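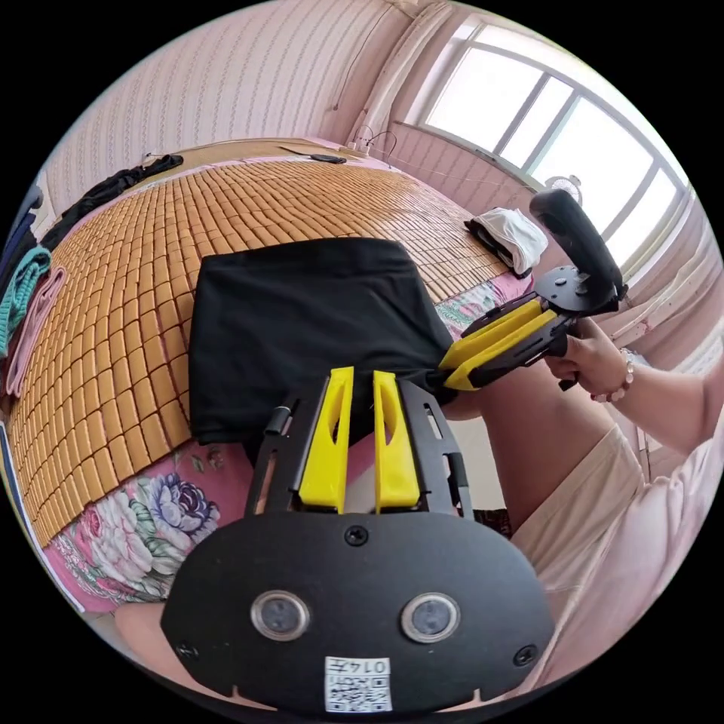

Prukar Hand-Held Gripper Pair
Set-Up and Use Guide
Section 7: Finger Faults and Loss of Tracking
Revision date 1/5/26

7.1 When to use this section

Use this section if a gripper drops cloth, if the fingers do not close fully, or if Plarent shows one of these codes during or after a recording:

270 Finger opening out of range
297 Left and right units out of step
400 Tracking lost

Code 400 is the most common one in home recordings. It is often set off by bright windows, plain walls, or a patterned surface that fills most of the view.

CAUTION: Stop recording before you touch the fingers. The finger return spring can pinch. Keep bracelets, sleeves and loose thread away from the finger slots.

CAUTION: Do not keep folding to "finish the take" after a code appears. Position data recorded after the code is not reliable, and Mahuika will reject the whole file on upload.

7.2 Cloth slips or fingers do not close (code 270)

1. End the take in Plarent. Wait for the save message.
2. Let go of the cloth and set both units down on a flat surface with the lenses facing up.
3. Look between the fingers for lint or thread. Pull it out by hand. Do not use a blade.
4. Squeeze the handle slowly and let it open again. Both fingers should move together. If one lags, check the finger screws.
5. Tighten any loose finger screw with the supplied driver until it just stops. Do not force it. The screws thread into plastic.
6. Open Tools > Finger Check and run the open/close test. Code 270 should clear.

Note: Thin cloth should be gripped at a corner or a hem. If you clamp a thick fold, the fingers may stay too far apart and bring the code back even though nothing is broken.

Note: Replace the fingers as a pair after 2000 grips or when the inner faces look worn, whichever comes first. The grip counter is under Tools > Service.

7.3 Tracking lost (code 400)

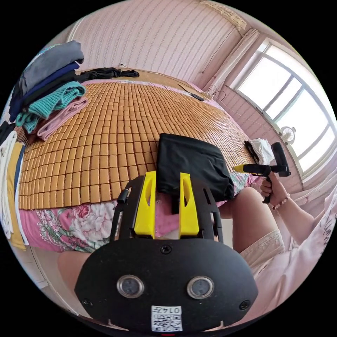 1. Put down whatever you are holding and keep the unit still.
2. Wipe both lenses with a dry, lint-free cloth.
3. Hold the unit level and turn it slowly from side to side so that it sees furniture edges and corners. Do not point it straight at a window in daylight.
4. Wait for the status line to change from LOST to READY.
5. If it stays on LOST, draw the curtain partway or sit at a different side of the work area, then repeat step 3.
6. Start a new take. Do not resume the old one.

When working low over a bed or table, avoid pressing cloth up against the lenses. Dark fabric close to the plate can block enough of the view to bring the code back.

7.4 Units out of step (code 297)

1. Turn both units off.
2. Turn on the left unit first, then the right.
3. In Plarent, choose Pair Again and compare the number on each sticker with the number on the screen.

Units running Bovisero firmware from before August must be updated first. See Section 9.

If any code returns three times in one session, stop using the pair and send the log file to Prukar service.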